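Mollus adds four-compartment desk organizer to its woven storage line

Small-office supplier says the new box is meant for shared tables

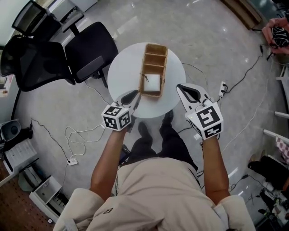 Mollus will begin selling a new organizer for shared offices and meeting rooms in May, the company said. The box joins a storage line that already includes trays and lidded baskets. It is a rectangular woven box in tan, with four compartments set in a single row, and it fits on a round table of the kind many offices keep for short meetings. Customers can use one compartment for a folded cloth and leave the others for pens, chargers or mail.

"People asked us for something they could pick up and carry to the next table," said Shewit Yimer, product manager at Mollus. "The older trays were too wide for that."

The organizer was developed with Visser, a design studio that has worked with Mollus on 2 earlier products. It will be sold singly and in cartons of 10 through Idside, which supplies 281 offices and schools in the region. Orders of 20 or more will ship free of charge.

Brayden Cormier, head of sales at Idside, said schools had shown the most interest so far. "They want it for front desks and staff rooms," he said.

A version with a lid is planned for later in the year.

Press contact: Tiruwork Wolde, Mollus press office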